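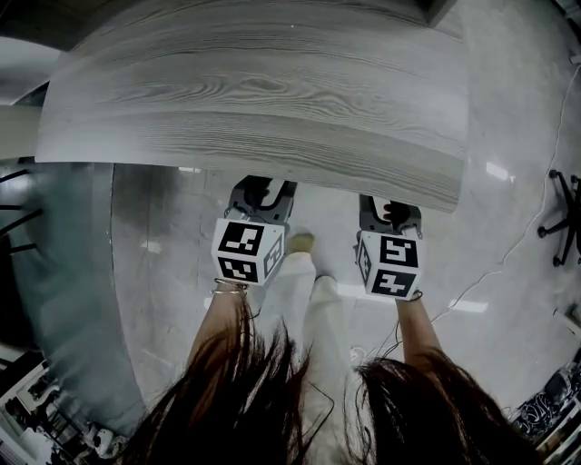 Why does ash furniture cost more than it did a few years ago? Less sound ash is reaching the sawmills of the Filtden valley, and the boards that do arrive are dearer to sort, dry and store.

The valley has supplied furniture timber since at least 1436, when ash and oak from the woods above Tirnby were first entered in the parish accounts. Much of that trade is now under strain. Ash dieback has reached most of the district, and landowners have been felling early along roads and footpaths, where weakened trees present a danger to the public.

Early felling brought a short glut, followed by a shortage. Sutter, the largest of the five mills still working in the valley, has reduced its ash sales and now takes in more sycamore and sweet chestnut. Its yard at Uto holds over 2000 boards in open-sided sheds, where thick planks may remain for several years before they are fit for indoor use.

Furniture makers have adapted in different ways. A number of workshops have moved to stained sycamore, which takes colour evenly but has a plainer grain. Others continue to buy ash with dark streaks in the heartwood, once sold at a discount and now requested by name.

Replanting is under way on 11 sites between Tirnby and Filtden. The young trees are mixed, with hornbeam, lime and field maple set among oak, and none will yield a usable plank for decades. The district's woodland plan is open for comment until July, and copies may be read at the Tirnby library.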